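Software sync, Thursday, 9:30. Started late, room was double booked

Perception
Jaritz detector still merging small flat stuff on the bed with the mattress. Fine on the desk. Retrain on the 2438 renders set, not the old one. Floor reflections giving false depth, mask them for now, real fix later.

Planning
Bedroom layout is now the default test room. Losier planner finishes 122 of the queued runs then hangs on the chairs by the desk. Looks like a timeout, 4000 ms, hard coded. Move to config.

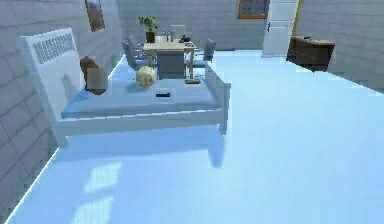
Also agreed to stop changing the layout between nightly runs, cant compare anything. Freeze it until the October branch.

Tooling
Stoster export drops object names on save. Known, patch is in review. Log viewer slow with more then 8 streams open, low priority.

Actions
- timeout to config (planning)
- floor mask, retrain (perception)
- merge export patch before next sync

Śliwiński interface question not reached, carry over.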